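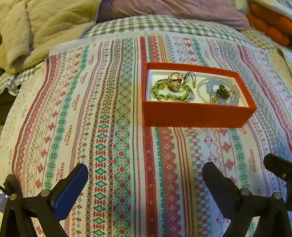
Guides > Menarel hand-held gripper > Section 5: Small and tangled items

5.1 Before you start

Earlier copies of this guide called the gripper "safe for delicate goods". Ignore that. Ivars Kütt and I could find no test behind it.

1. Check the screws on both fingers. Tighten by hand only.
2. Wipe the blue pad.
3. Close the fingers on nothing, 21 times. If they stick once, stop.
4. Pick beads and cords up by a loop, never by the knot.
5. Separate a ring from a bracelet before lifting either.

CAUTION: A patterned sheet makes dropped beads hard to find. Search the bedding before you move it.

NOTE: The Ellwood checklist asks for 200 clean picks before sign-off. Clean by whose count? Until it says, have 2 people score each run and keep both sheets.

NOTE: "Meets good practice" on a form means very little. Write down what you did.

Changes to this section go to Renato Pereyra.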